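Gerkdale horn

The Gerkdale horn is a valveless brass instrument played in the valley of Gerkdale and in the neighbouring village of Skodosthorpe. It belongs to the family of natural horns and is carried over the left shoulder, with the bell pointing behind the player.

History

The oldest written mention is from 1739, when a parish account records payment for the repair of "two great horns". Gunhild Kirkegaard, who studied the account, believes that the horns were first used for calling workers from the fields, and that the music came later. By the next century there were village bands with up to 17 players.

Construction

The tube is 266 centimetres long and is bent into two loops. It is made of brass with a high copper content, which gives a darker colour of sound. The mouthpiece is deep and has a wide rim. Older horns were wrapped with leather at the place where the hand holds them – few of these wrappings have survived.

Playing

Without valves, the player can use only the notes of the harmonic series. Most tunes need just five of them. The teacher Hanne Lund wrote down the repertoire of both villages and noticed that Skodosthorpe players prefer a slower tempo.

Ornaments

Bands often decorated their practice rooms with animal figures, and the stag is the most common motif on engraved bells.
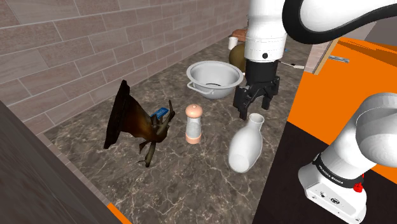 Animal head sculpture with antler-like branches, on a veined countertop. Computer rendering.

See also

Natural horn
Post horn
Skodosthorpe band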